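Buying hand-held grippers: questions I keep getting

I'm Abílio Paiva and I do the planning and purchasing for our small cloth-handling project. Last updated 9/24/26.

How many units should I order first?
Two. I know it's tempting to go straight to the bulk discount, but get two, use them for a few weeks, and then decide. We started with 4 and I still wish I'd kept some of that money for spares!

Clallard or Truken?
We run Truken. The Clallard quote was lower, but it left out the charger and the mounting plate, and by the time I'd added those back in there was hardly any gap. Ask for a full parts list before you compare anything.

What do people forget to budget for?
Fingertips, mostly. I put in for 26 spare pairs this year. Then cables, memory cards, shipping (ugh), and a sturdy case — Mota makes one that fits ours fine with a bit of foam cut out.

Do I need a special table or room?
Nope. We work in ordinary rooms on whatever surface is there, with a striped cover or an old sheet over it. Sweaters and other knits are most of our work now, so I plan for wide surfaces and plenty of time per item.
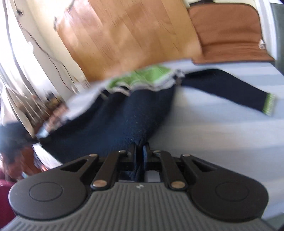

Knits are also why I'd pay extra for the narrow fingers. The wide ones came with our first order and they mostly live in a drawer.

How long does delivery take?
Our last order took 19 days. If you need units for November, get the purchase order in early.

Can I rent instead?
Ilus rents by the month. Great for a short trial, pricey after that.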